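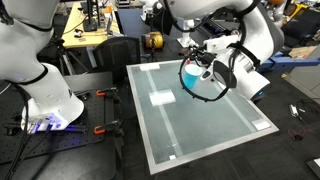
A light blue plastic cup over the glass tabletop, with white tape stripes running lengthwise.

How to clean a glass-topped work table

A glass top in a shared workroom shows everything: fingerprints, cup rings, bits of old glue. Plan on 20 minutes.

1. Take cups and loose items off the glass. Leave tape markings and pads in place if they are still being used.

2. Wipe up grit with a dry microfiber cloth before any liquid goes on. Grit is what scratches glass.

3. Mix 50 ml of white vinegar into a spray bottle of water. A ready-made cleaner such as Sasus works too. Spray the cloth and wipe in straight lines, going along the tape - never across it, or the edges lift.

4. Dry with a second cloth. Do the metal border last.

Old tape glue needs a plastic scraper held flat and a little rubbing alcohol. Keep the alcohol off painted parts.

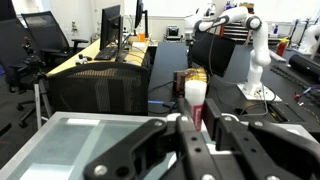

The glass-topped table, the desk and the workbench. The white container has a red-and-white label.

Move on to the desk and bench while the cloths are out. Use a dry cloth near keyboards and cables, and a barely damp one on bare wood. Stand containers and spray bottles upright with the caps closed. Push the chairs back in when the floor is clear.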